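The White Table

The table came from Clalard, the office furniture place on Niser Road that was closing down. I paid 60 dollars for it. The man at the counter wrote the receipt by hand and told me I had until six o'clock to get it out of the building.

I called my brother-in-law. Lionel Ferrand owned a van, and he had been divorced from my sister for two years, but I still called him my brother-in-law and he still came when I asked. He got there at five-thirty with a blanket and some rope.

"It's white," he said.

"I know it's white."

"You always had that brown one."

The brown one had been our mother's. It had gone to my sister in February, along with the good knives and the clock, and I had been eating at the counter ever since. I didn't say any of this. Lionel had helped carry it down the steps, so he knew.

We took the legs off in the parking lot. The bolts were tight and he had to go back into the store to borrow a wrench. When he came out, the man from the counter was with him, and the three of us slid the top into the van on its edge. Lionel put the blanket under one end and tied the rope to the hooks on the wall. He drove the whole way at the speed limit, which he did not usually do.

My apartment was on the second floor, over the Agbayani shoe repair. The stairs turned halfway up. We got the top as far as the turn and it would not go, so we stood there holding it, him below and me above, with the smell of glue coming up from the shop.

"Tip it toward you," he said.

I tipped it toward me. It scraped some paint off the wall, and then it was around.

By seven the legs were back on and the table was in front of the window. It looked bigger than it had in the store. The top had no shine to it. In the evening light it was closer to gray than white, and I ran my hand over it and thought that I could have looked a little longer and maybe found something in wood.

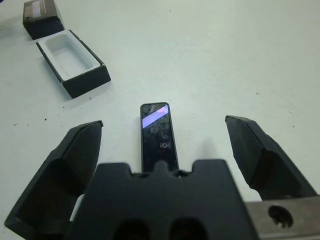
Lionel said a table like that would show every crumb, and that I would be wiping it down day and night until I got sick of it and put a cloth on it, and then what was the point of it being white.

"I don't make crumbs," I said.

"Everybody makes crumbs."

He sat down to rest his back. I only had the one chair, so I leaned on the windowsill. I asked if he wanted eggs, and he said eggs would be fine. While they cooked he rubbed at a mark near the corner with his thumb, then with a wet paper towel, then with dish soap. It was a ring from somebody's cup. Thirteen years somebody had sat in an office with that cup, he said, and I said he couldn't know that, and he said no, but it was a good deep ring.

"Leave it," I said. "It's fine."

He kept at it until the eggs were ready.

I gave him the chair and ate standing up, with my plate on the table across from his. He told me my sister was thinking of taking the job in Skamevine. She hadn't told me. It was a four-hour drive, and she would be renting a furnished place, so most of her things would have to go into storage.

"The table too?" I asked.

"I guess so. I didn't ask her about the table."

I took his plate and ran the water. There was toast all over his side, and he swept it into his palm and looked for the trash can, which I kept under the sink, and I moved over to let him get at it.

"She'd give it back to you," he said. "If you called her."

"Where would I put it?"

He looked at the white table and then at the rest of the room. The bed was along one wall and the bookcase was along the other. He measured the space by the door with his arms — he held them out and walked sideways, keeping them stiff — and got as far as the closet.

"You'd lose the closet," he said.

"I need the closet."

He put on his jacket. I folded the blanket for him and he told me to keep the rope, he had plenty of rope. From the window I watched him get into the van. He sat with the inside light on for a while, writing something down or looking for something, and then he pulled out past the shoe repair and turned left.

I dried the plates. My sister usually went to bed at ten and it was not yet nine. I wiped his side of the table and then mine, and carried the phone over to the chair.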